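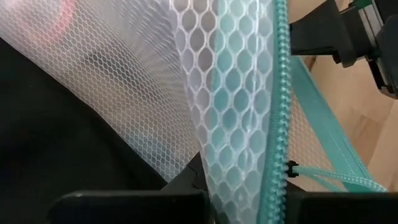
# Re: [rangement-papiers] Pochettes zippées : vos avis ?

**De :** Beatriz Henriques
**À :** la liste
**Date :** 23 février 2022

Bonjour à toutes et à tous,

Oh que oui, j'ai un avis ! Je m'en sers depuis septembre et je ne reviendrais aux chemises cartonnées pour rien au monde. Je reprends dans l'ordre :

> Je voudrais ranger mes patrons de couture dans des pochettes transparentes à fermeture éclair. Est-ce que le plastique quadrillé tient dans le temps ? Et est-ce qu'on voit assez ce qu'il y a dedans ?
>
> Junhao Feng

Pour le plastique : il se plisse, oui, surtout quand on bourre la pochette et qu'on la couche sous les autres. Chez moi les plis marquent un peu mais rien n'a cédé. Les miennes sont celles à motif nid d'abeille blanc, bordées de bleu canard (j'adore cette couleur, j'aurais tout pris comme ça !), avec un zip à grosses mailles assorti, bien plus agréable sous les doigts que les petits zips tout fins.

Pour la transparence, c'est légèrement laiteux. On devine les couleurs, on ne lit pas une étiquette écrite au crayon. Du coup je glisse une fiche devant, avec le numéro du patron au gros feutre : le 522, mon manteau Braria, se repère maintenant depuis la porte !

J'en ai 12, debout dans une caisse, zip vers le haut. Couchées en pile, elles glissent les unes sur les autres et tout finit par terre, j'ai essayé. Pour les patrons en papier épais, compte une pochette par modèle et plie un peu plus petit que la pochette, sinon le coin se prend dans la fermeture.

Junhao, si tu veux en tâter une avant d'acheter, j'en apporte deux au prochain atelier. Et si quelqu'un a trouvé le même genre en très grand format, pour les planches non pliées, je suis preneuse !

Beatriz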